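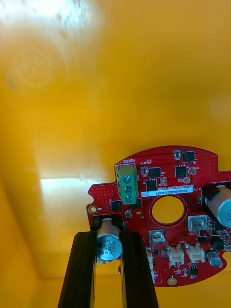
4 min read

Clekau Pick Kit, wrist camera and two-finger gripper: bench review
Kamrul Mollah, 15 November 2019

The Clekau kit is sold as a drop-in package for small arms: a parallel gripper, a pair of slim fingers, a wrist camera with bracket, and a software license for one workstation. I ran it for 21 working days on bin picking of bare motor driver boards at our Flisham shop. The boards arrive in yellow containers and leave for a functional test fixture. The previous tool on this cell was a suction cup unit from Urnside.

Mechanical

The fingers are black, long and tapered. The taper matters on a board like this one, where the space beside a large electrolytic is limited. The capacitor sleeve is marked ZM HVM 330 63V and sits upright at the board edge next to a bracket. With the finger tips either side of it there is room to work, but the approach has to be programmed with care. Clekau's default approach path is too steep for tall parts and I changed it on the first day.

Jaw force is set in 6 steps. Step 1 is too weak for anything heavier than a cable tie. Step 2 is the setting I would use on populated boards. From step 4 up, I would keep the gripper away from any component body. There is no force readout in newtons, which I consider an omission at this price.

Board outline was the other problem. A suction cup wants a flat area, and the boards here have a large center hole, a lobed edge and parts over most of the face. The Urnside cup needed a custom plate. The Clekau fingers did not, although I had to teach a separate grasp for each face of the board.

Camera

The wrist camera has a fixed focus lens. At working distance the label serial, 25DRV04002ZH0067 on the sample shown, can be read by eye from the live view. The optional code reading module was not tested. Silkscreen is also legible: the word MOTOR above the green terminal block comes out upside down at this board angle, and the template matcher used it as a landmark without trouble.

Color separation between a red board and a yellow container is good. Glare is not. The glossy wall of the container throws a white patch into one corner of the view, and with the default exposure the edge finder sometimes locked onto it. Lowering exposure fixed most of these faults. A diffuser should be in the box and is sold separately.

The fingers enter the view from the bottom. The software can mask them, but the mask is static and has to be redrawn if you change finger type. On our boards the right finger hides part of the row of white connectors, so do not plan on inspecting those during the grasp. Take the inspection image before closing in.

Software

Setup took one afternoon. Ruwan Weerasinghe wrote the cell logic and found the command set complete but the manual poor. Two error codes are missing from the table. The July firmware adds a retry function that works as described. Calibration takes 70 seconds and must be repeated after every finger change.

Against the Kälin kit

Kälin offers a similar package with a better manual and a force readout. Its fingers are wider at the tip, and I could not get them beside the capacitor without touching the terminal block. For flat parts I would choose Kälin. For populated boards in deep containers, Clekau.

Rating: 4 out of 5. One point off for the force scale and the manual.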